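Notebook entry, August
Celebrity Interview Segments, Audience Study
Kumum Media Workshop

Purpose of the entry: to record the coding of the Casside talk program, in which former television stars discuss past relationships. The set now stands at 107 segments. Of these, 53 contain a first-person account of a separation or divorce, and those are the ones coded in this round.

Coding sheet, version used: the Hakim sheet, with the "regret" and "blame" columns kept separate. Colleagues who coded the earlier set with one merged column should not carry those scores over.

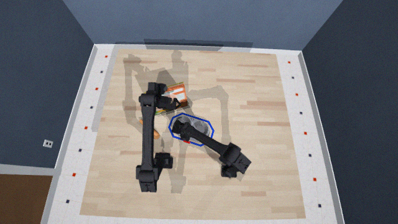 Results so far

In 17 segments the guest names the former partner in the first minute. In the others the host supplies the name, usually while reading from a magazine headline. Guests who are prompted in this way give shorter answers and return more often to the help they received from friends and family. Age difference comes up less than expected and is nearly always raised by the host.

Twelve segments could not be scored. The sound drops under studio applause, and the Ganden transcripts leave the passage blank.

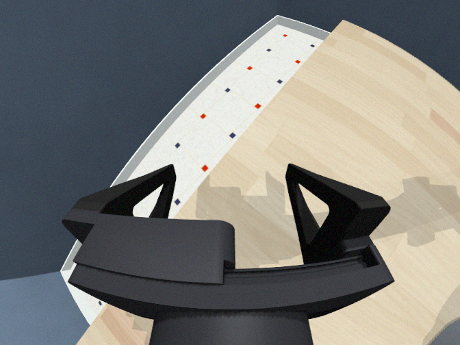 A second coder should listen to those passages before they are removed from the set. If the words remain unclear, mark the row "U" and leave the tone columns empty. Do not fill them from press reports of the interview, as two magazines gave different wording for the same answer.

Open items
Agreement check on the "blame" column.
Decide whether repeat appearances by one guest count as separate segments.
Request corrected transcripts from Ganden.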